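4.2 What "passive" costs in hours

The sellers in our sample had all bought or built their online shops on the promise that the work would come first and the money would come later, unattended. To test the second half of that promise we asked them to keep a log of every minute spent on the business after launch. The instructions were generous. Checking the sales page in bed counted only if the seller felt it was work. Most felt it was.

Of the 835 people who signed up through the Flornix seller forum, 694 returned a log we could use. The rest sent blank sheets, or logs for a different business, or in one case a link to buy a template for keeping logs. We priced the template but did not include it in the analysis.

The median seller of downloadable goods (planners, knitting charts, spreadsheet budgets) worked more hours in the third month than in the first. This runs against the model of Karras and Dursun, in which effort falls off sharply once a product is listed. Michalis Karras has since suggested to us that his sellers were better organized. Ours were mostly answering mail. A file that costs four dollars appears to produce the same number of questions as a piece of furniture, and the questions are harder, as few people ask a sofa how to unzip itself. 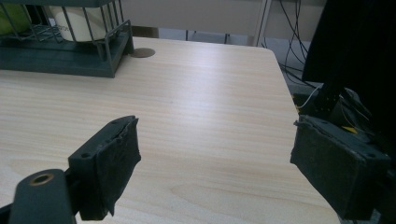
Figure 3. Light-colored wooden tabletop with visible grain.

Affiliate sites did better on mail and worse on upkeep. Links die, programs change their rates, and a review of last year's blender needs to become a review of this year's blender before anyone searches for it. Sellers placed with Bomstead reported the heaviest upkeep, and those with Karagiannis the lightest, though the second group also earned the least, and we suspect the two facts have met. One respondent logged a whole Saturday under "fixing the thing that was automatic."

We then divided net income by logged hours. Sellers tended to resist this step. Several wrote in the margin that the hours should not count, the income being passive, and Nazmiye Dursun has pointed out that this is a perfectly consistent position if one is willing to divide by zero. On the ordinary method, the typical monthly take of some 500 dollars looks less like rent from a small empire and more like a part-time job with an unusually vague boss.

A smaller group deserves separate mention. About one seller in nine logged almost nothing and still got paid. Nearly all of them had come in with a large mailing list or an older site that already drew readers, and their launch work had in effect been done years earlier under another heading. We left that earlier work out of Table 2. Adding it back by recall, for the 100 sellers who agreed to a follow-up call, closed most of the gap with everyone else. Recall is a poor instrument, and sellers remember building a blog roughly the way parents remember the first winter, so we treat the corrected values as a floor. Section 4.3 repeats the exercise for the paid courses hosted on Mornton, where the refund requests have to be logged as well.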